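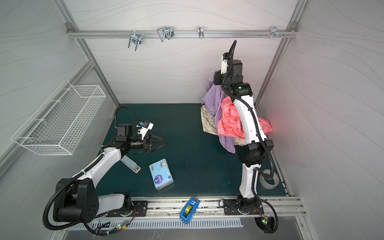
Eltix Wall Panels and Rails: Frequently Asked Questions

These answers cover the Eltix interior panel range and the matching rail. For the Dosudport exterior range, use the separate sheet supplied with each pallet.

General

Which rooms are the panels suitable for?
Utility rooms, laundry rooms, workshops, hallways and pantries. They can also be used in bathrooms outside the shower area. They are not rated for saunas, steam rooms or the wall directly behind a gas cooktop.

What sizes are available?
Panels are 1000 mm wide, including the tongue. The visible width after joining is 947 mm. Use the visible figure when working out how many panels a wall needs. Length is given on the order page and depends on the finish.

Can I order a sample?
Yes. Samples are cut from full panels, so a patterned sample shows only part of the repeat. Colors on a screen differ from the printed surface. Check the sample in the room under the lighting you plan to use.

Do patterned panels line up from one to the next?
The Soridia patterns are continuous across the joint if the panels are hung in the order printed on the back. Plain and textured finishes have no order. Patterns do not continue around inside corners, where the trim covers the last few millimeters of each panel.

Can different batches be mixed on one wall?
We advise against it. The batch code is on the end label. If you need to add a panel later, send us the code and we will check whether stock from that batch remains.

Preparation

What condition does the wall need to be in?
Flat, dry and firm. The surface may be out of level by no more than 2 mm under a straightedge 1000 mm long. Remove loose paint and wallpaper. Fill hollows and let the filler cure fully. New plaster must be dry and primed.

Can panels go over existing tile?
Yes, if the tile is sound. Tap each one and remove any that ring hollow. Degrease the surface and abrade the glaze before applying adhesive.

Do the panels need to sit in the room before fitting?
Yes. Lay them flat and unwrapped in the room overnight with the heating at its normal setting. Do not stand them on end or lean them against a wall.

Installation

Which adhesive should I use?
A solvent-free panel adhesive, applied in vertical beads. Solvent-based products attack the backing and void the warranty. Keep the beads clear of the tongue so that surplus does not squeeze into the joint.

How large should the expansion gap be?
Leave 2 mm at the ceiling and at every corner. At the floor, follow the depth of the base trim. Gaps are covered by trim and should not be filled with rigid filler.

How do I cut a panel?
Use a fine-tooth handsaw with the face up, or a circular saw with the face down. Support both sides of the cut. For outlets, mark the opening on the face, drill the corners and cut between them with a jigsaw. Turn off power at the breaker before removing any cover plate.

Where do I start on a wall?
Start at the left corner and work right, with the tongue facing the open side. Set the first panel with a level. Any error in the first panel carries along the whole wall.

Rails and hooks

Can a rail be fixed directly to a panel?
No. The panel is a covering and carries no load. Rail screws must pass through it into studs, masonry or a backing board. Drill the panel hole slightly larger than the screw shank to allow for movement.

What load will the rail carry?
The load limit is printed on the rail packaging and applies to a rail fixed at every screw position. Omitting positions lowers the limit. Do not add the limits of two rails together for one long item.

Will other makers' hooks fit?
The rail accepts Eltix hooks and the Morrison slide-in series. Open hooks that hang over the top edge may fit but are not secured against lifting. We do not test them.

Care

How are the panels cleaned?
Wipe with a damp cloth and mild dish soap, then dry. Do not use scouring pads, bleach, acetone or steam cleaners. Ink and crayon can usually be removed with rubbing alcohol on a white cloth. Test a hidden area first.

Can a scratch be repaired?
Light surface marks can be reduced with the repair stick sold for each plain color. There is no repair product for patterned finishes. A damaged panel in the middle of a wall can be cut out and replaced, but the new panel must have its rear groove lip trimmed and be bonded at both joints.

Orders and returns

Is there a minimum order?
No minimum for rails, trim and hooks. Panels are sold in full packs. Trade accounts ordering 40 packs or more are quoted separately.

Can unused packs be returned?
Unopened packs can be returned in their original wrapping. Opened packs, cut trim and samples cannot. Return freight is paid by the customer unless the goods were faulty or wrongly supplied.

What should I do if a pack arrives damaged?
Note the damage on the delivery slip before signing and photograph the pack and its end label. Do not install damaged panels. Claims for visible defects are not accepted once a panel has been cut or bonded.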